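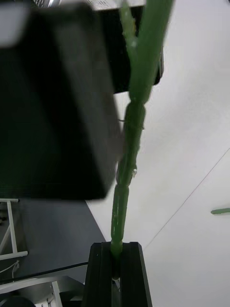
Fingers closed on a green stem, from the wrist camera.

Harkero stem-handling kit: review by Nele Maes

I've had the Harkero on our arm since February and I'm still finding excuses to run it! We do artificial flowers, which are awkward things to grip -- knobby plastic stalks, side branches, big leaves that get in front of everything. The narrow fingers suit them well, and the wrist view sits close enough to show the little nubs on a stem. I paid $392 with the small finger set. Setup took me one long evening (the manual skips cable routing, grr), and the close view does lose the background to leaves.
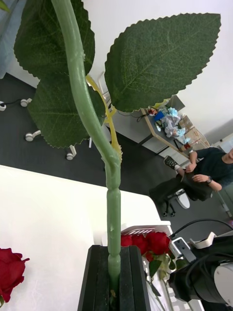

Can you buy the fingers separately?
Wouters sells spare pairs for $18, and they fit the older Carley mount too.

Search reviews... Go

Recent reviews
Carley wrist mount, second version
Vunville bench clamp
Cable clips under $300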